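Clearing the Table Is Still the Hard Part

Every May the trade shows bring a new round of videos in which a two-armed robot tidies a kitchen. My position is that household chores remain out of reach as a product, and that the reason lies in the handoffs between motions more than in any single grasp.

Picking up one light object and dropping it in a dish is close to solved on a clear surface. The arm has a clean approach, the target does not roll, and the drop zone is wide.

A bowl chore has more to it. The second hand must steady the dish or stay out of the way, and the planner has to decide which. It must also keep two arms and their cables from meeting over the same few inches of table.
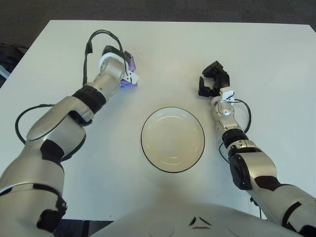
What the success rates leave out

Sun-ja Choo's group at Namley logged 1377 attempts at a single sorting task and published every stop. The arms finished most of them. The stops are the useful part: 115 needed a person to step in, and in most of those the object was already in the fingers. It had shifted, or the release point was wrong, and the controller had no plan for either.

On a shop floor that rate can be managed. A Huveo cell has a fixture, a fence and a technician who covers four stations. A kitchen has none of these, and the owner will not reset a robot 10 times before dinner.

I would buy a machine that did one chore and reported its own failures in plain terms. Gendari says it is working toward that. Until its intervention logs are public, I will keep sorting by hand.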